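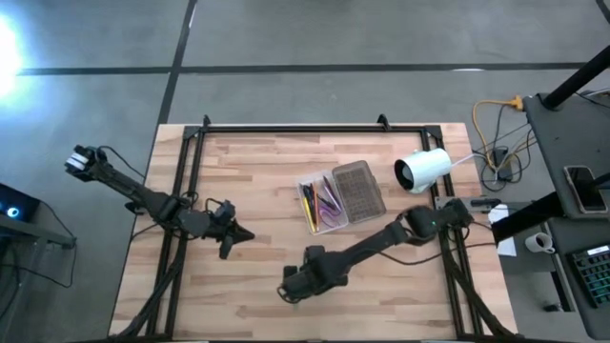
Gekik Tabletop Rules
README, last edited January 10, 2023

What's in this folder
The house rules for recording two-arm tabletop episodes at Gekik, plus the checker script (Flillex) that enforces the ones a script can enforce. The rest are enforced by glaring.

The current set has 730 episodes, all of them pens, pencils and markers going into or coming out of containers. We tried to interest people in a more glamorous object. Pens won.

Rules
Home both arms before touching anything on the table. Yes, even to fix one pencil.
One operator per station. A second opinion may be offered from outside the reach of either arm.
E-stop within reach of the operator. On the other side of the room counts as no E-stop.
Power bricks and extension cords stay on the floor, out of the walkway. Drinks go on the cart, lower shelf.
Scatter the pens by hand between episodes and don't tidy them. Several of you have been lining them up by color. Flillex now flags this.
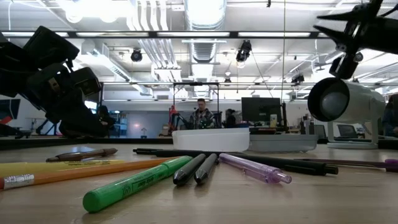 Caps stay on. A marker that loses its cap mid-episode ends the episode, and the operator gets to clean the wood. Mark it "aborted", never "failed"; Amisix trains on the failures and would like them to mean something.

If a gripper touches the tabletop harder than you'd tap it with a knuckle, stop and log it. After 3 of those in one shift, rerun calibration. After 8, go home.

Known issues
The Omoregie split was recorded in September under the old rules, before the homing rule existed. Treat its first 100 episodes with suspicion.
Flillex can't tell a brown pen from a pencil.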